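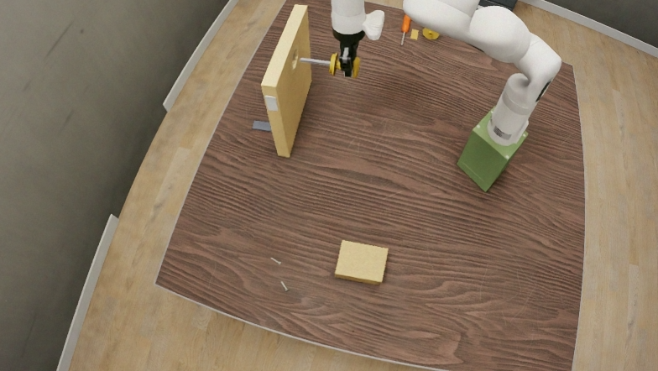 Philosophy should be read aloud, one reader wrote to us in October, and it should be read slowly, otherwise we only collect opinions. I have thought about this letter many times while reading the essays of the Tistine circle, which a small press in Flemerside has now put together in one volume.

The circle met for 6 winters. Its members asked an old question: what do I owe to a person whom I will never meet? Their answer starts from hospitality. For them a stranger is a guest who has not yet arrived, and we must already keep a place for him. I find this beautiful, but also a little dangerous, for a guest is expected to leave again.

The strongest essay, "Zuvenon", has only 3 pages. It says that silence between neighbours can be a form of respect. The longest one, on the Rugemalira lectures, needs nearly 100 pages to say less, and 2 of its chapters repeat each other.

I read the short essay aloud in my kitchen, as the letter advised. In the second paragraph I had to stop, for I had understood one sentence wrongly when I read it with the eyes only. It speaks of "the neighbour's right to be unknown". I had taken it for a complaint.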